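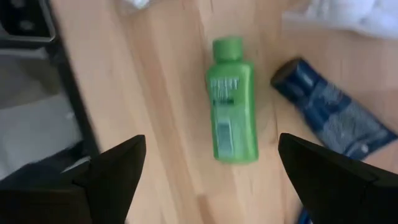
Who Is the Packing Arm For?

By Nivaldo Bastos
Nov 8, 2018

Billetti wants small shops to rent a robot arm for $800 a month. The pitch is that it picks bottles and tubes off a table, so your staff can do something better. I have read the brochure twice and still can't find the something better.

Look at what the gripper has to deal with. A green bottle is the easy part. There's a dark blue tube lying at an angle next to it, and there's clear plastic near the top, the kind of soft, shiny stuff that has no fixed shape. Billetti quotes more than 1,000 picks a shift. Picks of what? The brochure doesn't say, and neither did the salesman when I called.

Elaine Lopes runs a mail-order toiletries business and was offered a trial in March. She asked what happens when a bag gets caught on a finger. She was told an operator would "step in." She already pays an operator. That is the person the arm was supposed to free up.

Then there is the $300 setup fee, charged again every time you move the table.

I'm not against the machine. Grikham sells a dumber one that only handles boxes, and says so on the first page. I'd like Billetti to print a list of what its arm drops, and how often. Until then I would keep the $800.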